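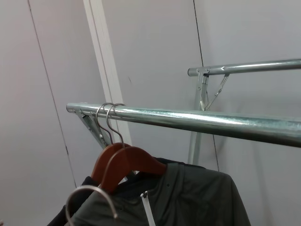

Ticket 3973: Hanger task rules, garment cell

Status: Closed
Opened by: Rajitha Siddiqui
Assigned to: Imtiaz Ekanayake
Site: Akanda
Category: Work instruction / operating practice
Priority: Medium

Summary

Hanging and unhanging runs on the clothing rack are being done differently on each shift. Some operators reset the rack before each run and some don't. Speed settings also differ. Please confirm which rules apply and update the Pradesik work instruction so there is one version.

Details from requester

The work instruction covers folding and bin sorting but has only one line about the rack: "Place garments on bar and begin." That isn't enough. These are the points people disagree on:

1. How close together two hangers may be before the arm goes in for one of them.
2. Whether a jacket has to be zipped before it is hung.
3. What speed to use near the bar.
4. Who is allowed to reach in when a hook catches.

The second shift stopped 13 runs in March with the reason code "hook contact". The first shift logged none, but I think they are clearing the hooks by hand and carrying on without a code. I would like that settled before anyone compares the two shifts.

Hardware is the galvanized rack with the two round bars, one nearer and one set farther back. Hangers are the reddish-brown wooden ones with silver wire hooks. The open question on spacing is mostly about hangers like the two at the left end of the near bar, with the hooks right next to each other on top of the bar and one wooden body partly behind the other.

Log

09:10 – Imtiaz Ekanayake
Picked up. Can you tell me which instruction the second shift has at the station? There is a printed copy from before the Stelix controller was put in, and it still gives the old speeds.

09:35 – Rajitha Siddiqui
They have the old one. First shift has the current one on the screen. So the speed difference is explained: 700 mm/s on the old sheet, 300 mm/s on the screen. The spacing and zipper questions are not covered in either.

09:50 – Imtiaz Ekanayake
Please take the printed copy down today and mark it void. No printed copies at the station unless they carry the current revision letter. That rule already exists in the document control procedure, so this part doesn't need approval.

Until the rest is sorted out, use 300 mm/s for any move where the gripper or a carried hanger is near either bar. This is our site limit for the rack task. It does not replace the risk assessment for the cell, and the guard stays closed as normal.

11:20 – Imtiaz Ekanayake
Went through the stop records. Most of the hook contact stops have the same pattern. Two hangers are together, the arm lifts one, and the second hook comes up with it or turns on the bar. The operator stops the run, which is correct. The code is correct too.

On hangers that sit close together: we should keep them in the task. Garments come in that way and the task is meant to include it. What has to change is the run plan. If two hooks are side by side, the operator has to select "adjacent hooks" before starting. That setting makes the arm lift straight up until the hook is clear and only then move sideways. The default path starts moving sideways too early for this.

11:45 – Rajitha Siddiqui
Understood. What about the end of the bar? People like to load there because it is easy to reach, but there is a bracket under it with a bolt in it. I have been telling them to keep away from it with the gripper.

12:05 – Imtiaz Ekanayake
Agreed. The angled bracket under the left end of the near bar should be in the keep-out zone. I checked the file and the bar is in there but the bracket is not. Same for the far bar: the bar was entered, the thin diagonal brace and the upright post were not. Someone drew two cylinders and stopped.

I will add the brackets, the brace and the post. Rule for the instruction: the keep-out model has to include all fixed parts of the rack, and it has to be checked again any time the rack is moved or retightened.

13:15 – Rajitha Siddiqui
Zipper question is still open. The olive-green jacket has a white zipper tape down the front and a small silver pull at the top. One group wants every jacket zipped to the collar. The other says leave it as received.

13:40 – Imtiaz Ekanayake
Leave it as received, and record which it was. If we change the garment before the run, the record no longer matches the work. The only exception is a zipper pull or drawstring that could get into the gripper fingers. In that case stop and set the garment aside. Don't tape it or tie it back.

14:20 – Imtiaz Ekanayake
Now the reach-in question. I asked the first shift lead. They have been pausing the run and freeing hooks by hand. Pause is not a safe state for reaching in – the drives are still powered and the arm can resume from the panel.

Rule: for any hand in the cell, press stop, wait for the drive light to go out, open the guard, clear the hook, close the guard, reset from outside. Then enter the reason code, even if it took five seconds. Runs cleared by hand are not to be counted as completed.

14:30 – Rajitha Siddiqui
I will cover it at shift change. Do you want the March figures corrected?

14:38 – Imtiaz Ekanayake
No. We can't rebuild them. Add a note to the March sheet that first shift hook stops were not recorded and the shifts should not be compared for that month.

16:05 – Imtiaz Ekanayake
Keep-out file updated and loaded. Tested with an empty gripper at both bars and then with one hanger. The arm now refuses a path under the near bar bracket and gives a zone warning. Sent the revised text to Ostero, who hold the master copy.

Text added to work instruction, section "Rack"

– Check the rack for loose bolts before the first run of the shift. Report a loose bolt, do not run.
– Speed near either bar: 300 mm/s maximum.
– Hooks side by side: select "adjacent hooks" before starting.
– Jackets: leave zippers as received and record open or closed.
– Loose pull or drawstring in reach of the fingers: set the garment aside.
– Hook caught or turned: stop, do not pause. Follow the reach-in steps.
– Enter a reason code for every stop.

16:40 – Rajitha Siddiqui
Printed copy removed. Both shifts have the new section on screen. Second shift ran two garments with "adjacent hooks" selected and had no stops. OK to close from my side.

16:45 – Imtiaz Ekanayake
Closed. Open a new ticket if the zone warning comes up on a normal pick, and include the run number.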